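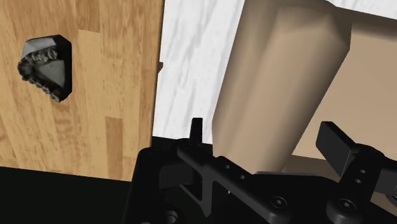
Wood panel with the gray piece set in it.

The plants came on the wrong day. Of course they did. A truck from Himico, backed halfway over the curb, and the driver already had the ramp down when I got there with my coffee.

"Goltton?" he said.

"Goltton," I said.

"One hundred fourteen pots."

I said the lobby wasn't ready. He said the truck was. We looked at each other for a bit and then I went and propped the doors open.

You have to understand what Goltton was paying for. An indoor forest - their words. Ferns up the stairwell, fig trees by the elevators, something trailing from every ledge. My boss had sold it to them over one lunch, with a sketch on the back of a menu, and then she went to her sister's wedding and left me the keys and a folder. In the folder: the menu. A parking receipt. A delivery schedule that said Thursday.

It was Monday.

So. Pots first. The big ones were from Cabrera, glazed, green going to brown at the lip, heavy as sleeping dogs. Two of us on each. Me and the driver, because the crew was booked for Thursday. He did it for forty bucks and my coffee. By the ninth pot he was telling me about his back. By the twentieth he'd stopped telling me anything.

The receptionist watched all this from behind her desk. New desk, still had the plastic on the corners. She moved her phone two inches left to make room for a peace lily, then moved it back.

"Does that one bite?" she said.

"It droops."

"Same," she said.

The driver left at noon. I stood in the middle of it all with the hose. Ferns on the floor, ferns on the chairs, a palm lying on its side like it had been told bad news. The place smelled of wet peat and paint. Somebody's heels went past, stopped, went around.

And then I read the tags.

Every plant from Himico has a tag, yellow, wired to the stem. Name, light, water. These said full sun. All the figs, full sun. The citrus (why was there citrus?) full sun. Goltton's lobby faced north onto a parking garage. On a bright day in there you could just about read a newspaper, if you held it up.

I called Himico. I got the music. I got a girl who said the order was the order, she had it right there, eleven figs, and did I want to change it, since changes took three weeks. The opening was on Friday. I said I'd call back. I sat down on a bag of bark.

Here's a thing about me, I came to this from greenhouses. Six years at Bretorum, out past the reservoir, potting and dragging and spraying. 2169 trays in my first spring, I know becuase they paid by the tray. No north lobbies out there. Everything under glass with its arms up. I used to eat lunch between the benches in February with my jacket off. When I left they gave me a pair of pruners with my initials on the handle and the foreman said, you'll be back, offices kill everything. He meant the plants. I think he meant the plants.

I called him. Hadn't talked to him in two years. He picked up on the first ring and said, "What did you kill?"

"Nothing yet."

"What have you got?"

I read him the tags. Long quiet. I could hear the vents opening behind him, that long rattle going down the roof, and I could have cried, right there on the bark.

"How much shade stuff have you got?"

"The ferns. Peace lilies. Some ivy."

"Keep those. Bring me the rest, I'll swap you. I've got cast iron plants nobody's looked at since spring. Ugly as boots. You could keep one in a closet."

"How many?"

"How big's your van?"

My van was not big. Four trips. Four trips in the dark, mostly, with figs leaning over my shoulder and their leaves in my ear, the heater on for them even though it was September and I was sweating through my shirt. On the second trip a lemon fell off and rolled under the brake and I had to pull over and fish for it with a rake. I ate it later. It was terrible.

The foreman met me at the gate each time with the cart. He'd gotten smaller, or the coat had gotten bigger. He looked over each fig before he'd take it, turned the leaves up, thumb on the soil, the way he always did.

"Good stock," he said. "Who picks for them?"

"Dunno. They just sent them."

"Good stock, wrong room." He wrote it all down in his book. We didn't talk money. I kept waiting for money.

On the last trip he made me come in. House three, the warm one. It was past midnight. He'd put my figs along the south wall, all eleven, in a row, and the lemons in front of them, and he'd watered them in already and the floor was shining. He had two chairs in there. There was only ever one chair before.

"My potter quit," he said.

"When?"

"The one after you. And the one after that." He sat. "I'm not asking."

"OK."

"I'm just saying it pays by the week now."

I drank his tea. It tasted like the hose, same as ever. A moth was going round and round the lamp. I thought about the menu with the forest on it, the stairwell and the ledges. I thought about my boss dancing somewhere with her shoes off.

Friday was fine. Friday was good, even. The cast iron plants went up the stairs in their green pots, dark and plain and standing up straight, ferns hung down in front and covered the worst of them. People came in with wine and said oh. A man from upstairs put his hand flat on a leaf and left it there while he talked about rent. My boss walked through once, slowly, sunburned.

"Where are my figs?" she said.

"They needed sun."

"I sold them figs."

"You sold them a forest," I said. "Forests are dark."

She thought about it. I could see her deciding to have said it herself. By nine o'clock she was saying it, to the man with the leaf, and he was nodding, and the receptionist was behind her desk with the peace lily right up against her elbow, a little paper cup next to it, like they were at the bar together.

I stayed to sweep. There's always dirt, after. It gets in the door tracks. The bill from Himico was in my back pocket, $853 for the citrus alone, which no one had ordered, which was on the order. I'd have to fight that on Monday. I'd have to do the call with the music.

I swept up to the glass doors and out. The garage across the street was all lit up, every level, empty. I had the pruners in my jacket. I hadn't needed them all week but I'd been carrying them, just holding on to them in there, my thumb on the initials.

The van still smelled like lemons. I moved the rake off the seat and got in. Left at the light is home. Right goes out past the reservoir, and at that hour there's no traffic and you can see house three from the top of the hill if somebody's left the lamp on.

I put my blinker on and waited for the green.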